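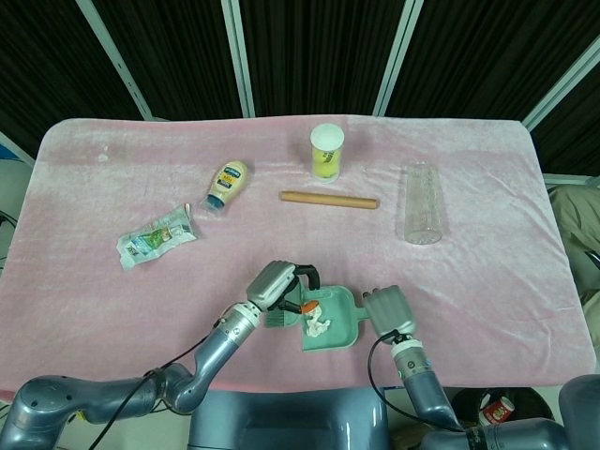 Chapter 2
What Fabric Does When You Let Go of It

My first job in textiles was at a curtain workshop in Piltcombe, and I was terrible at it. I could sew a straight seam (barely!) but I had no feel for cloth at all. I'd cut a panel, hang it up, and wonder why it stuck out at the bottom like a lampshade when the one next to it fell in soft, even folds. Same width, same length, same hooks. Jocelyn Gatchalian, who ran the cutting table, let me struggle for a whole morning before she handed me both offcuts and told me to close my eyes and squeeze.

What I was feeling, without having a word for it, was drape, and we're going to spend this whole chapter on it.

Drape is the way a fabric hangs or folds under its own weight. It depends on the fiber, the yarn, the weave or knit, and whatever finish went on at the end. Velvet is a great place to start because it's so moody. The pile adds weight, so a good velvet falls heavily, but the pile also catches on itself, and a velvet that's been folded in a drawer will hold its wrinkles much longer than you'd like. Pleated cloth is another story again, and I'll come back to it in Section 2.4, where we'll make box pleats and knife pleats out of plain muslin.

Before you read on, go find a few fabrics at home. A dish towel, a T-shirt, a scarf, an old pillowcase, whatever you've got. Lay each one over the corner of a table and look at where it starts to bend. Stiff cloth pokes out past the edge before it gives up; limp cloth drops right away. Write down what you see in your own words, and hang on to those notes, as you'll want them for the bending length test in Section 2.2.

Words to watch for in this chapter: drape, hand, pile, nap, grain, bias, bending length.

2.1 Weight and Stiffness

People mix these two up all the time, and I did too.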